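Why Do Clothes Wrinkle? (And Should You Believe What People Tell You About It?)

By Igor Zeman
For readers 8 and up

Take a clean cotton T-shirt. Squash it into a ball, sit on it while you read this page, then shake it out. It will look terrible. Do the same thing with a rubber glove and the glove will pop back as if you had never bothered it.

Why the difference? Ask five grown-ups and you may get five answers, and some of them will be said in a very sure voice. A sure voice is not evidence. I grew up in a house where everyone knew that you had to fold shirts while they were still warm or "the wrinkles would get in." Get in from where? I asked that once and was told to finish my peas.

So let's try to find out what a wrinkle is, and then look hard at the things people say about getting rid of one.

What is cloth made of?

Pull a loose thread from an old sock (an old one, please) and untwist it. The thread comes apart into thinner hairs, called fibers. Cotton fibers come from the fluffy part around the seeds of the cotton plant. Wool fibers come from sheep. Polyester fibers are made in factories, mostly from chemicals that come from oil.

If you could keep zooming in on a cotton fiber, much farther than a school microscope can go, you would find long chains of a stuff called cellulose. Plants build themselves out of it. Wood has a lot of it and so does the paper in your notebook. The chains lie next to each other, a little like uncooked spaghetti in a box, though spaghetti is much tidier.

The chains hold on to their neighbors with weak little pulls called hydrogen bonds. One of these bonds can't do much. But there are a huge number of them, and together they keep the fiber in whatever shape it has at the moment.

You will sometimes see these bonds drawn as tiny hands or tiny magnets. I don't love either picture. There are no hands, and they don't work the way a fridge magnet does. It's really one part of a molecule with a slight positive charge being pulled toward a part with a slight negative charge. If "tiny hands" helps you remember, use it, but keep in the back of your mind that it isn't true.

So what is a wrinkle?

When you bend cotton cloth sharply and keep it bent, the chains inside the fibers slide past each other a bit. Some of the weak bonds let go. Then new ones form, and they form in the bent position. Now the cloth is being held in its new shape the same way it used to be held in its flat one. You have a wrinkle.

Notice that nothing got in. The wrinkle is the same cloth with its insides holding a different pose.

What does water have to do with it?

Quite a lot. Water molecules are small, and they are very good at making hydrogen bonds themselves. When cotton gets wet, water slips in between the chains and starts bonding with them, so the chains have less of a grip on each other. They can shift around more easily. When the water leaves again, the chains go back to holding each other in whatever position they happen to be in. 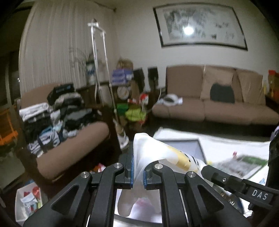 That explains something you can check at home. A cotton shirt left to dry in a heap will usually come out more creased than one that was already dry when you put it in the heap. It also explains why a spritz of water helps when somebody is ironing. The water loosens things up, the heat makes the chains move around more, and the heavy flat iron presses them into a flat position while the water turns to steam and leaves.

I said "usually" just now on purpose. Cloth is messy stuff. A thick, loose cloth and a thin, tight one can behave quite differently even if both are pure cotton, and I have seen a wet T-shirt dry in a lump and come out looking not too bad. One shirt that does something odd doesn't prove the explanation wrong. If nearly every shirt did it, though, I'd have to think again.

What about other fabrics?

Linen is famous for wrinkling. It comes from the flax plant, so it is cellulose too, and its fibers are stiff and not very stretchy. They don't spring back well after a sharp bend.

Wool is made of a protein called keratin, a close relative of what your hair is made of. Wool fibers are naturally wavy and springy, so a wool sweater often loses its creases if you hang it up or lay it flat and leave it alone.

Polyester hardly takes in any water, so water can't get in and loosen it the way it does with cotton. But polyester can still be creased by heat. If it gets hot enough, its chains begin to move, and if it then cools while it's folded, the fold can stay. Some pleated skirts are made exactly that way. So when somebody tells you polyester "never wrinkles," ask whether they have ever left it crammed in a hot dryer.

Now for the claims

This is the part I like. Below are some things people say about wrinkles. I have heard every one of them from a person who looked completely certain.

"An ice cube in the dryer takes out wrinkles."

This one isn't as silly as it sounds. In a hot dryer the ice melts, and some of the water turns to vapor, which could loosen the cotton. But then a wet washcloth ought to do the same job. So is it the ice, or is it just a bit of water plus tumbling and heat? To find out you would need to run the dryer with ice, then with a damp cloth, and then with neither, using the same kind of shirt each time. The people who told me about the ice had only ever tried the ice. I'm willing to believe their shirts got smoother. I'm not willing to believe they know why.

"Hang it in the bathroom while you shower."

The air in a steamy bathroom has plenty of water in it, and the shirt's own weight tugs gently downward as it hangs. It may help with light wrinkles in a thin shirt. For a deep crease in a heavy one, I wouldn't expect much. My own test in Oltley was a blue cotton shirt and a long shower, and I got a slightly damp shirt with a crease down the front. That was one shirt on one morning, so please don't quote me as if I had settled it.

"Rolling is better than folding."

Better at what? Folding makes a few sharp bends. Rolling makes one long gentle one. A gentle bend should disturb the fibers less, so rolling might leave fewer hard lines. But if you roll a shirt carelessly you roll little puckers right into it, and then squash them under your shoes in a suitcase. I suspect that how neatly you do it matters more than which one you pick. I can't prove that.

"This shirt is wrinkle-free."

Look closely when you see those words on a label. Many wrinkle-resistant cotton shirts have been treated with a chemical that makes extra links between the cellulose chains. These links are much stronger than hydrogen bonds, and water doesn't undo them. When the cloth gets bent, the links help pull the chains back toward where they were.

That's a clever idea, and it does work, up to a point. The treatment can also make the cloth a bit weaker, and it can fade with a lot of washing. And "free" is a big word. It ought to mean none at all. "Resistant" is a smaller word and more often the honest one. When a label uses the bigger word, you're allowed to raise one eyebrow.

Try it yourself

You'll need an old cotton T-shirt or pillowcase that nobody wants back. Ask first. An adult should do the cutting if your scissors aren't good with cloth.

Cut four squares, all the same size, from the same piece of cloth. Write a letter in the corner of each with a laundry marker: A, B, C and D.

Wet squares A and B and squeeze them out. Leave C and D dry.

Crumple A into a ball and put a rubber band around it. Lay B flat on a towel. Crumple C and put a rubber band around it. Lay D flat next to B.

Leave them all until the next day, or longer if A is still damp in the middle. Then take off the rubber bands and spread the squares out on a table.

Before you look, write down what you think you'll find. This matters more than it seems to. If you look first and guess afterward, your brain will cheat. Mine does it all the time.

Now ask a friend who doesn't know which square was which to put them in order, from smoothest to most wrinkled. Why a friend? You know what's supposed to happen, so you may see it even if it isn't there. Cover the letters with a scrap of paper if your friend is good at guessing.

What if your result doesn't match what I told you? Check that the squares really came from the same cloth, and that the rubber bands were equally tight. Do it again. If it still comes out differently, good – you've found something worth asking about, and you shouldn't change your answer to please me.

Some questions I still have

Do wrinkles fall out faster on a rainy day, when the air is damp? I think they should, a little, but I've never measured it.

Does cloth that has been creased in the same place over and over get worn there for good? Look at the knees of old jeans, or the fold in a very old tablecloth, and see what you think.

And the warm shirts? My family may have been partly right. Taking cotton out of the dryer promptly and smoothing it flat does stop it from cooling and settling in a heap. I told my mother this last July. She said she had been telling me for years.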